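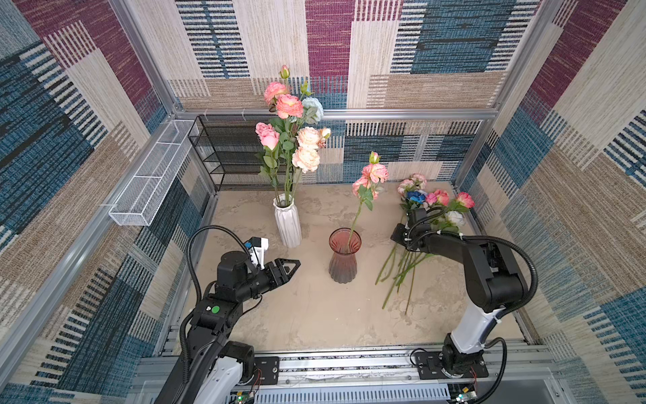
Writing for the Web, Unit 3
Looking after old posts
Handout by Pornthip Wannasri, Dalleck evening program

Before this unit you should have your class blog running on Wondeck with a few posts published. If you already keep a blog somewhere else, use that one. The exercises work better on a blog with some history.

1. What we mean by an archive

The archive is every post that is no longer on the front page. On most blogs that is nearly everything. New posts get attention from people who follow you. Old posts get visitors from search engines and from links on other sites, and those visitors often land in the middle of your blog without knowing who you are or when the post was written.

Keep that reader in mind through the whole unit. They have not seen your About page. They don't know that you changed your mind about the subject two years later. They may read one page and leave.

Terms used in this handout:

Slug - the last part of the address of a post, usually made from the title.
Redirect - an instruction that sends a visitor from one address to another.
Dead link - a link to a page that no longer exists or has moved without a redirect.
Evergreen post - a post whose subject doesn't go out of date quickly.
Thin post - a very short post with little in it that a stranger could use.

2. The inventory

You can't decide what to do with old posts until you have a list of them. Export your post list from Wondeck (Settings, then Content, then Export list) and open it in any spreadsheet. You will get the title, address, publication date and category. Add four columns of your own:

Subject in a few words
State (fine, needs work, out of date)
Links in from your other posts
Decision

Leave the Decision column blank the first time through. People who fill it in as they go tend to be hard on the first page of the list and generous with the rest, when they are tired and want to finish.

Our case study is Candico, a home baking blog that was started as a diary and slowly became a recipe site. At the time of its inventory it had 869 posts. Many of the early ones were two or three sentences: a cake had been made, it was raining, more tomorrow. The author did the inventory in the evenings through January, one category at a time. I recommend working by category too. You see repeated subjects much sooner than you do when working by date.
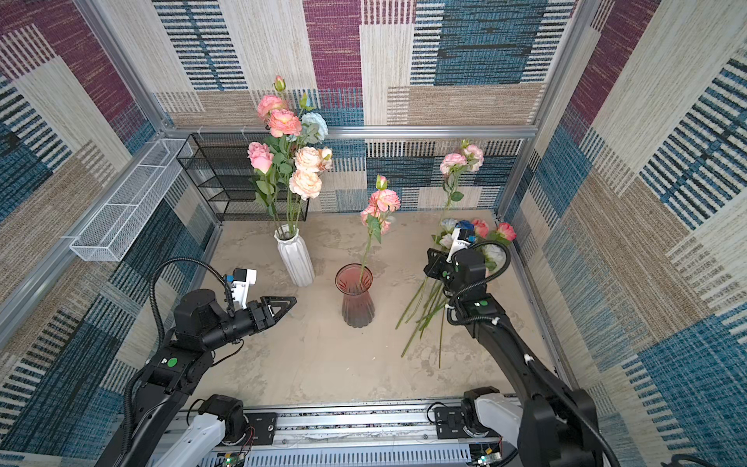

One thing the Candico inventory showed was 11 separate posts on bread that would not rise. Each had been written fresh, with no link to the ones before it. A few gave different advice from the others. This is very common on blogs that have been going for a while, and it is the main thing to look for in your own list. Sort by your Subject column and read down it.

3. Four decisions

Every post gets one of these.

Keep. The post is accurate and readable. Check the links and move on.

Update. The subject is still good but some of the facts are old. Rewrite what needs rewriting and keep the same address. Put a line at the top saying that the post has been updated and in which month and year. Don't change the original publication date to make the post look new. Regular readers notice, and comments dated before the post look odd.

Merge. Two or more posts cover the same ground. Choose the address that has the most links pointing to it, build one good post there, and redirect the others to it. Candico's bread posts became a single post of 1269 words with a short list of contents at the top.

Remove. The post has no use to anyone and no personal value to you. Before you remove it, save a copy outside Wondeck. Then either redirect the address to something closely related or let it return a "not found" page. Don't redirect everything to the front page. A visitor who wanted a recipe for rye bread and gets your front page will assume something is broken.

A note on diary posts. Students often ask me whether they should remove all their early personal writing. I wouldn't make that a rule. A blog is allowed to have a past, and some readers like going back through it. If you want those posts available but out of the way, put them in their own category and take that category out of the main menu.

4. Links between posts

When you finish with a post, add two or three links from it to other posts of yours, placed in the text where they are relevant. A block of "related posts" generated by the software is fine to have, but it picks by category and often picks badly.

The words you link should tell the reader what they will get. "My notes on proofing baskets" is a good link. "Click here" is a poor one, especially for people using a screen reader, who may hear the links read out as a list with nothing around them.

Check outgoing links at the same time. If a page you linked to has gone, look for its new address. If you can't find one, remove the link and keep the sentence, provided that it still makes sense alone. If the sentence depended on the link, rewrite it.

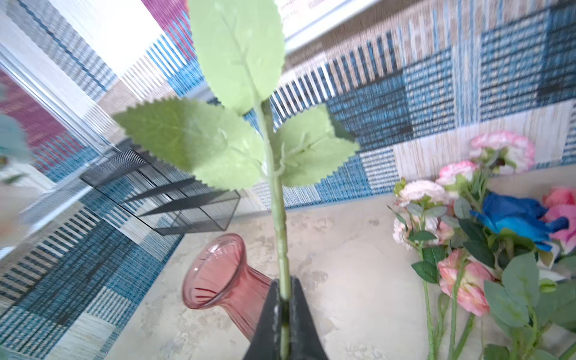
Should I change the slug when I change the title of an old post?

Leave the slug alone unless it is wrong or misleading. Other sites may link to it, and so may your own posts. If you do have to change it, set up the redirect first and test it in a private browser window.

5. Telling your subscribers

If you send posts out by email through Parri, check its settings before you start. By default it treats a changed post as unchanged and sends nothing, but a post that is unpublished and published again counts as new. Last year one student merged a whole category this way in an afternoon and her subscribers got an email for every post. Edit in place, and pause the mailing while you are doing merges.

A large update is worth a short post of its own. Say what you have reworked, link to the best of it, and leave it there.

6. Work for next time

Export your post list and complete the inventory for one category.
Mark a decision for each post in that category.
Carry out one update and one merge. If you have nothing to merge, do a second update.
Bring the before and after text of the merge, printed or on a laptop.

Reading: the Wondeck help pages on redirects, and the handout from Unit 2 on headings if you missed that class.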